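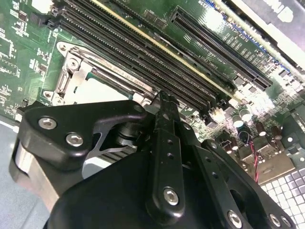 Green motherboard, CPU socket with its protective cap on.

Section 4: Setting up your first made-to-measure garment in Jisero

Right, so by now you've got Jisero installed and you've logged in at least once (if you haven't, go back to Section 3, I'll wait). This is the part I like best, where your shop starts offering clothes that people can fiddle with before they buy. I run a small tailoring business in Peltthorpe and I've set up 34 garments in this thing, so most of what follows is what I do on a normal morning with a cup of tea going cold next to me.

Start with something plain. I began with a three-piece suit and it was a mistake – far too many pockets. A simple shirt is perfect.

4.1 Create the garment

1. From the main menu, choose Garments, then New.
2. Type a name your customers will recognise. Mine is called Sotham shirt, after the pattern.
3. Pick a base block from the list. For a shirt, use Upper body, woven.
4. Press Save draft. The garment is now in your list with a grey dot next to it, and customers can't see it yet.

Note: the name goes on the customer's order slip exactly as you type it. I had one out in the wild called "shirt test 2 DON'T USE" for most of August, and two people bought it!

4.2 Add the measurements

1. Open your draft and go to the Measurements tab.
2. Tick the ones you want to ask for. There are 14 on offer for the upper body block, but I only ask for 8 on a shirt and the fit comes out fine.
3. Next to each one, set the smallest and largest value you're willing to cut.
4. Choose centimetres or inches. You can let the customer switch between the two, and I'd say do, my older regulars all think in inches.
5. Add a help line under anything people get wrong. Sleeve length is the big one. I've written "from the bony bit of the shoulder to the wrist bone, arm slightly bent" and the number of odd sleeves has dropped right off.

Caution: don't leave the smallest and largest values blank. Jisero will take any number at all if you do, and I once had an order come through for a shirt with a 400 cm chest.

4.3 Add fabrics and options

1. Go to Options and press Add group. Call it Fabric.
2. Upload a swatch picture for each cloth. Take them in daylight by a window if you can, with the lamp off.
3. Type in the price per metre and how much cloth the garment uses. The price on the shop page will update by itself as the customer picks.
4. Make another group for Collar, one for Cuffs, and one for Buttons.
5. In each group, mark one choice as the default.

Intan Jugah, who does all my cutting, likes to have a stock figure next to every fabric as well. It's under More, then Stock. You can skip it, but then you have to remember to hide a cloth yourself when the roll runs out.

Note: keep the groups short to begin with. I had nine collars up at one point and people kept leaving the page without choosing any of them. Four seems to suit everyone – and you can always add the others back later.

4.4 Set your rules

Rules stop customers putting together things you can't sew. This bit looks scary and really isn't.

1. Open Rules and press New rule.
2. In the If box, choose an option, say Cuffs: double.
3. In the Then hide box, choose what doesn't go with it, say Buttons: cuff buttons.
4. Press Check. A green tick means the rule doesn't clash with any others.
5. Save it and do the next one.

Caution: if you rename an option after making a rule, open the rule and check it again. Mine have come unstuck that way more than once.

4.5 Try it out and publish

1. Press Preview and order a shirt as if you were a customer. Try it on your phone too.
2. Look at the order slip and make sure your cutter could work from it without ringing you.
3. When you're happy, press Publish. The grey dot turns blue.
4. If you use the Phí theme for your shop page, clear the page cache from Settings or you'll be staring at the old version.

I publish on a Saturday evening after we shut, so there's time to put things right before Monday's orders. Pulling a garment back is easy enough: open it, press Unpublish, and any orders already placed stay safely in your list.

Sending those orders through to the cutting room is covered in Section 5.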